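**Doditz building bricks, mixed tub - a long review after a winter of use**

We bought the Doditz tub in April, on a wet weekend in Illcombe when everybody was tired of the puzzles, and I have been meaning to write it up ever since. It has been tipped out on our floor most days of the week, so I feel I know these bricks pretty well by now (including with the soles of my feet).

I should say first that I grew up on hand-me-down bricks and I'm fussy about them. I like a brick that clicks. My sister's kids had a bag of Plevau ones a few years back and half of those would slide apart if you breathed on a tower, which led to tears, some of them mine. The Doditz ones grip much better. A wall eight bricks high can be picked up by the top row and carried to the kitchen to be admired, and I can't ask for more than that at this price - the tub was $25, and I've seen it at $20 since, which stung a little.

The colors are what sold me. There are proper bright reds, and then a whole family of blues, from a light sky blue to a deeper teal, and they look lovely mixed together in a castle or a swimming pool (we build a lot of swimming pools). If you have a child who wants every wall to match exactly, though, be ready for some sorting. On a gray afternoon under the lamp I mix up the blues myself. 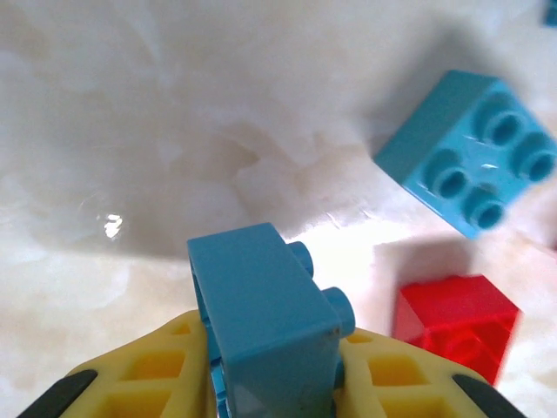
*Sky blue and teal, with a bit of red. The studs on the sky-blue 2x2 have hollow centers.*

The hollow studs bothered me when I first opened the tub, I'll admit. I had it in my head that they meant a cheaper brick, and that they'd crack. None of ours have. They do collect crumbs, and once some yogurt, so I give the whole lot a wash in a mesh bag in warm soapy water every so often and spread them on a towel overnight. Make sure you shake them, as the water likes to sit up inside the undersides.

As for wear, they have a nice gloss to them and most have kept it, but the faces do pick up scuffs and little dark specks. It doesn't bother the children in the least. If you were hoping to put them away for a younger cousin and have them look new, I'd say maybe not.

Now for my grumbles. The tub lid is dreadful. It bends when you press it, pops up at one corner, and then the whole thing goes over on the stairs. We gave up and moved everything into an old Jarman storage box, and that has been perfect. I'd also have liked more of the small bricks. The 2x2s are what everybody fights over in our house, and there are always plenty of long ones left at the bottom that no one wants. Doditz does sell a bag of just the small ones, and I'll probably give in and get it before the next birthday.

Would I buy the tub again? Yes, happily, especially at the lower price. Four stars, with the missing one for the lid.

*Updated Mon 27 January: still no cracked ones, and the small bag is on order.*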